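Visit report: bedroom data collection at Prandex
Filed by Hạnh Đàm

Purpose of visit

Zarei is considering a purchase of household manipulation data and wanted a look at how it is gathered. Prandex runs the collection under the project name Ernura. I was on site from morning until late afternoon. The rooms used are ordinary work rooms furnished with home items.

The station I followed is the bed. It has a gray upholstered headboard and stands against a plain white wall. Operators carry a hand-held two-finger gripper with a wide-angle camera on it, and every take is recorded from that camera. The policy trained later receives the same view. Between takes the fingers are brought together over the sheet, and the software reads this as the zero position.
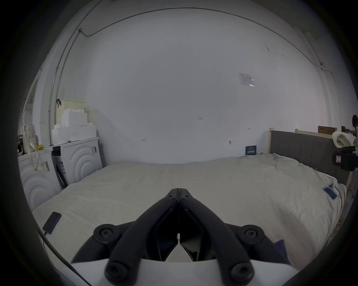
Takes and quotas

A take is one task from start to finish, capped at 45 seconds. The bed station has three task families: pillows, bedding and clothing. Operators work in blocks of 62 takes and then change stations. Nearly 8 percent of takes are rejected at review, mostly for lost tracking. Small items such as phones and cloths are left on the bed and moved between blocks so that the background varies.

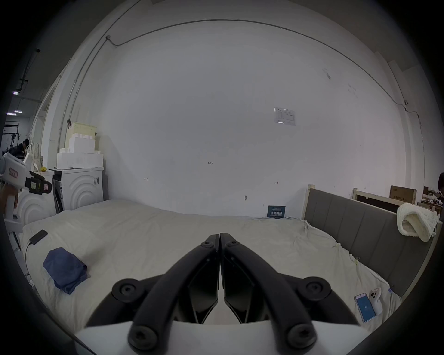 How is a failed grasp handled?
It is kept if the operator recovers within the same take. Takes that end without recovery are tagged and stored apart from the training set.

Pillows and bedding

Bedding is the slower family. The duvet never returns to the same shape, and Prandex does not try to reset it. The written instruction is to shake it once and start. Pillow takes begin with the gripper close to the fabric, where the arms hide much of the target.

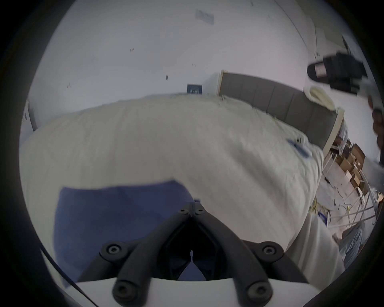

Bed station, gripper at the blue pillow.

Clothing

Shirts are placed by hand before each take, flat or bunched. Review staff log the starting state from a short list using Sanidness, the in-house labeling tool. I asked for the list and received it by e-mail the same evening. It does not separate a twisted hem from a folded one, and I would want that fixed before any order.

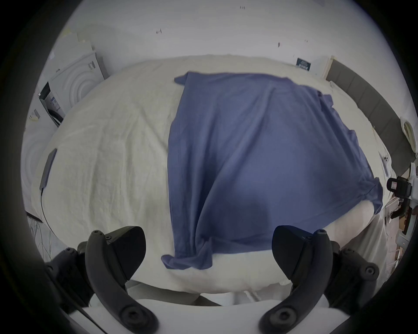
T-shirt on the duvet, fingers open.

Open points

Calibration records were not available during the visit. Per-operator rejection rates have been requested. A second visit is proposed for August, with the kitchen station included.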